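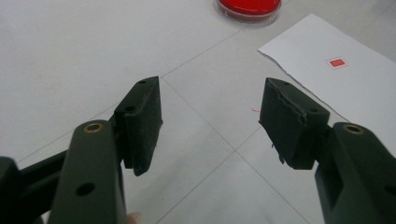 Cleaning Exterior Window Glass, Screens and Tracks

Most streaks on exterior glass come from one of two sources: detergent left behind by too strong a mix, or dissolved minerals left behind when rinse water dries. The tips on this page deal with both, and then with the screens and tracks, where most of the dirt on a freshly washed window comes from in the first place.

Order of work

Screens come out first, then tracks, then frames, then glass. If the glass is done before the tracks, the rinse water carries grit back over it. On a two-story house, finish the upper windows on a wall before starting the lower ones.

Number the screens as they come out. A strip of painter's tape on the inside edge of the frame with a matching strip on the sill is enough. Screens of the same nominal size are often not interchangeable, and forcing one into the wrong opening bends the corner keys.

Pick an overcast day or work on the shaded side. Glass in direct sun dries the solution before the squeegee reaches it. East walls are best done after lunch, west walls before 11 a.m.

Water

Test the tap water with a cheap dissolved solids meter. Readings are given in parts per million. Under 100, tap water can usually be left to dry on frames and trim without visible marks, though glass should still be squeegeed. Well water in the Pellarier area commonly reads higher, and there the final rinse should be deionized or the glass should be dried by hand.

A small resin cartridge such as the Koo inline unit screws onto a garden hose and is adequate for one house. Run the wash on plain tap water and use the cartridge only for the rinse. Resin life depends on the hardness of the supply and on nothing else, so bypassing it during the wash stretches it considerably. Replace the resin when the output reading starts to climb - it climbs quickly once it begins.

Solution

Use plain dish soap with no lotion or added scent oils. One teaspoon to two gallons of cool water is sufficient. More soap does not clean faster, and it leaves a film that draws dust.

Do not add vinegar if the frames are bare or anodized aluminum. Do not use ammonia on tinted film. On coated glass, check the manufacturer's sheet before using anything other than soap and water.

Washing and squeegeeing

1. Wet the whole pane with a strip washer, including the corners and the edge against the gasket.
2. Scrub bird droppings and sap a second time after they have soaked for two minutes. Do not scrape dry.
3. Wipe a one-inch dry strip down one side with a lint-free cloth. This gives the blade a clean start.
4. Pull the squeegee across from the dry strip, tilted slightly so that water runs to the wet side.
5. Wipe the rubber after each pass and overlap the next pass by two inches.
6. Dry the bottom edge and the sill with a separate cloth.

An 18 inch channel suits most double-hung sashes. For divided lights, cut a channel down with a hacksaw, file the ends smooth and trim the rubber so that it projects 1/8 inch on each side. The Sedex brass channel cuts cleanly. Stainless channels take longer and leave a burr that will score the glass if it is not removed.

Turn the rubber over when it starts to leave fine lines. When both edges are worn, replace it. Store rubber flat, out of the channel, and away from sunlight.

Hard water marks

White spots that survive soap are mineral deposits. Start with the mildest treatment:

Equal parts white vinegar and water, held against the glass with a soaked paper towel for ten minutes. Mask metal frames first.

A mild citric acid paste, rubbed in small circles with a damp pad and rinsed well.

Cerium oxide polish, for spots that can still be felt with a fingernail. Try one corner and let it dry before going further.

Marks that come back within a week or so usually point to a sprinkler head. Adjust the head before polishing again.

Screens

Lay screens on an old sheet on a flat driveway. Brush both sides dry, then wash with the same mix as the glass and a soft brush, working in straight lines with the weave. Rinse with low pressure. A pressure washer stretches fiberglass mesh and pushes the spline out of its groove.

Stand screens on a long edge to dry. If the mesh has gone slack, replace it. Patches are acceptable on holes smaller than a dime. Measure the old spline with calipers before buying new, as a small difference in diameter is enough to make it pull out.

Tracks and weep holes

Vacuum loose dirt dry, using a crevice tool. Wetting it first turns it to paste. Loosen the remainder with an old toothbrush, vacuum again, and wipe with a damp cloth wrapped around a putty knife.

Find the weep holes on the outside face of the lower frame. Pour half a cup of water into the track and watch for it outside. If it stands in the track, clear the hole with a plastic cable tie - wire can puncture the chamber behind it. Repeat the test after clearing.

Finish with a dry silicone spray on vinyl tracks. Oil-based lubricants hold grit. The Skerville nozzle fits most spray cans and reaches the back of a narrow track without overspray on the glass.

Cold weather

Stop when the air temperature drops below 41 degrees. Rubber stiffens, and rinse water can freeze in the tracks overnight. Drain the hose and bring the resin cartridge indoors before the first frost, as a frozen cartridge will split along the seam.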